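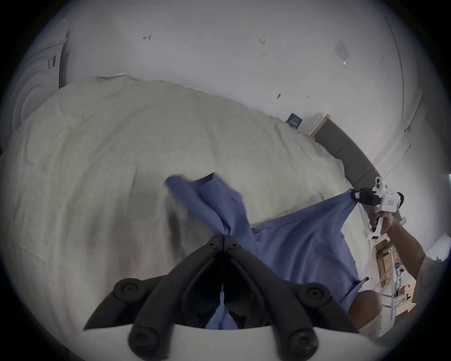 Support > Hardware > Voice Gateways

Naltier Cellular Voice Gateway: Frequently Asked Questions

Updated Friday, January 12, 2024

General

What does the Naltier gateway do?

The Naltier connects standard analog phones to a cellular voice network. It replaces a copper line at sites where the carrier has withdrawn service or where running new wiring costs too much. The unit has two RJ-11 phone ports, one Ethernet port, and a slot for a nano SIM.

Do both phone ports share one number?

By default, yes. Both ports ring on an incoming call, and the first to go off-hook takes it. To give each port its own number, install a second SIM in the expansion tray and set Line Mode to Split in the web interface.

Can I use a fax machine?

Group 3 fax works at 9600 bps if your carrier supports T.38. Turn off error correction on the fax machine before testing. Fax over a plain cellular voice channel is not supported.

Will it work with an alarm panel?

Panels that report by touch tone in Contact ID format can be connected to port 1. Panels that use a modem format cannot. Local code may require a listed communicator for fire alarm circuits, and the Naltier is not listed for that use.

Setup

Where should I place the unit?

Signal strength matters more than distance to the phones. Open Status > Radio and read the RSRP value. A reading stronger than -105 dBm is suitable for voice. If the reading is weaker, move the unit to an outside wall or attach the Wuvham external antenna.

How long can the phone cable be?

Up to 800 feet of 24 AWG twisted pair per port, with no more than two phones on the run. Flat cord should be limited to the length supplied in the box.

Can I connect it to existing house wiring?

Yes, after the wiring is disconnected from the carrier's line at the network interface device. Line voltage from the outside plant will damage the ports, and this damage is not covered by the warranty.

What is the default login?

The user name is admin. The password is printed on the bottom of the unit. You are asked to change it at first login.

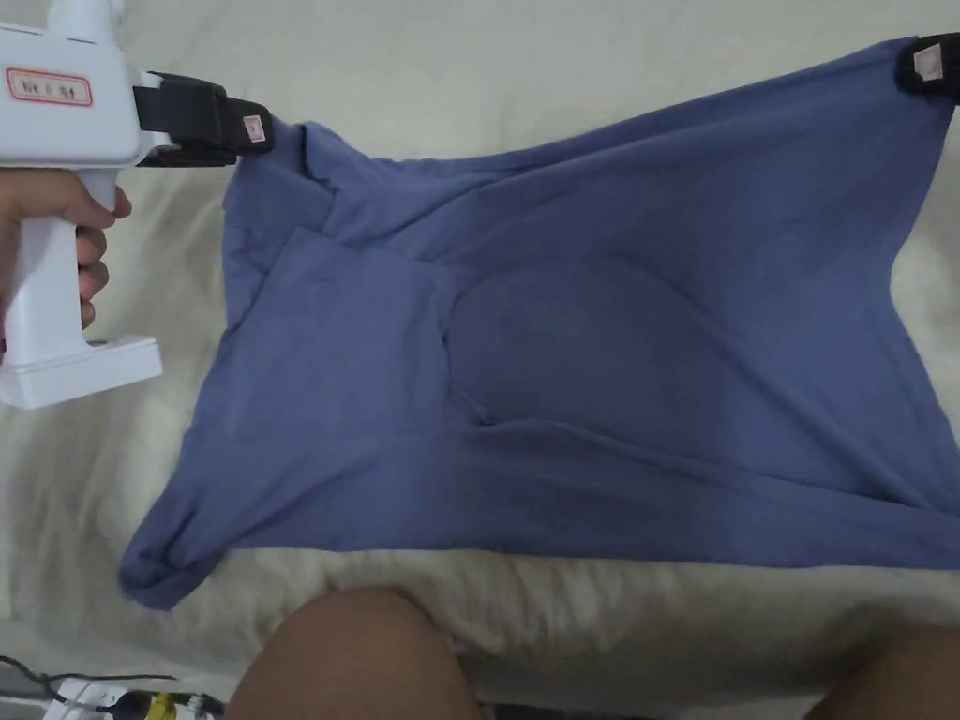
Calls and Audio

Why do callers hear an echo?

Echo is usually caused by an impedance mismatch. Go to Voice > Port Settings and change Impedance from 600 ohms to Complex. If the echo remains, lower the transmit gain in steps of 2 dB.

Why does dialing take so long to go through?

The gateway waits for more digits before placing the call. Press # after the number to send it at once, or load a dial plan that matches the number length in your area.

How many entries can the block list hold?

The list holds 499 numbers. When it is full, the oldest entry is dropped. Entries can be exported as a CSV file.

Does caller ID work on older phones?

Caller ID is sent between the first and second ring in Bellcore format. Phones sold for other regions may need the ETSI setting.

Power and Firmware

How long does the battery last?

The internal battery supports nine hours of standby or two hours of talk time when new. Cold locations reduce both figures. Replacement packs are sold under the Skumwood name and use the same connector as the original.

What changed in the September firmware?

The September release added T.38 fallback, corrected a fault that left port 2 off-hook after a power loss, and removed support for the Pap provisioning tool. Sites that still use Pap should move to HTTPS provisioning before upgrading.

Can I go back to an earlier version?

Only to the version installed directly before the current one. Choose System > Firmware > Restore Previous. Settings made after the upgrade are lost, so save a backup first.

How do I reset the unit?

Hold the recessed button until the power light blinks amber, then release it. The SIM PIN is not cleared by a reset.

Was this article helpful? 31 Yes | 4 No

Contact Support | Warranty | © Naltier | Back to top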